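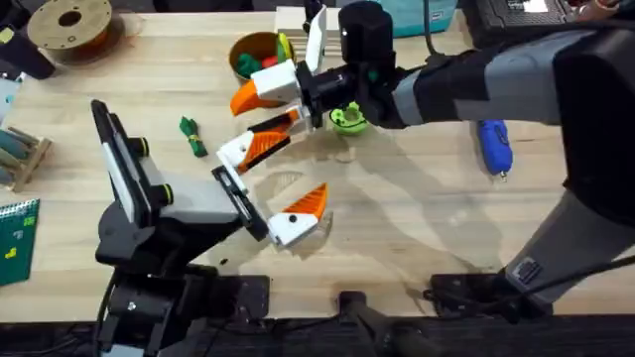 Page last changed: Friday, 18:24

I've had the Fondivwood table for long enough now to have opinions about it, and as three of you have asked me on the Drukutcombe swap board whether it's worth the money, I'm putting it all in one place.

Short version: yes, mostly, if you want a light wooden top and you're going to use it for all sorts and not just for eating off. Longer version follows, and I'm afraid I do go on a bit!

I paid £109 for it in the December sale, delivered flat in one very heavy box. Putting it together took me an evening (the leaflet says 30 minutes, ha). The bolts are fine, the little key that comes with them is rubbish, so use your own if you've got one. I had one leg on back to front and didn't notice until I'd turned the whole thing the right way up, which was entirely my own fault, though a sticker saying "this way in" wouldn't have hurt.

The top is what I bought it for and it's what I still like best. It's a lovely pale colour and small things show up really well against it. I used to work on a dark brown table and I was forever patting about for a dropped screw or some tiny toy bit. With this one I can spot the thing from the doorway. It does mean you also see every crumb, so if crumbs bother you, think on.

How does it take a knock? Pretty well. I had a clamp on the front edge for a whole weekend without putting anything under it, and when I took it off there was a faint dent that had nearly gone by the next week. I'd still put a scrap of card in there. Felt tip comes off with a damp cloth if you're quick. Tea rings do not, or mine didn't, and I now have two of them up at one corner where I always put my mug.

Now, there's no drawer. I knew that when I ordered it but I hadn't thought about what it would mean, and what it means is that all my bits creep out to the edges and live there. Tools, supplies, odds and ends, the lot. I try to keep the middle clear so there's always somewhere to work, and most days that holds.

What has helped is bowls. I've got a small orange-brown one towards the top of the table with three little toy pieces in it, a green, a red and a yellow, and that's the sort of job it's perfect for. Low enough to reach into, and nothing rolls off. I did buy the Dredulell desk tray to go with the table (£18, in two sizes, I had the smaller) and I've gone off it. The sections are too deep and you end up tipping the whole thing out to find what you want. A bowl does it better and you've probably already got one in the cupboard.

I also looked at the Ji folding table before I settled on this. It's cheaper and it tucks away behind a door, but the one in the shop wobbled when I leaned on it and I lean on tables a lot. If you need the floor space back every night, get the Ji. If it can stay put, I'd have the Fondivwood.

Niggles, then: no drawer, silly key, marks from hot mugs, and the felt pads on the feet fell off in the first month. I stuck new ones on and they've held so far.

Would I buy it again? I would, but I'd wait for the sale and I'd oil the top before I let a cup of tea anywhere near it.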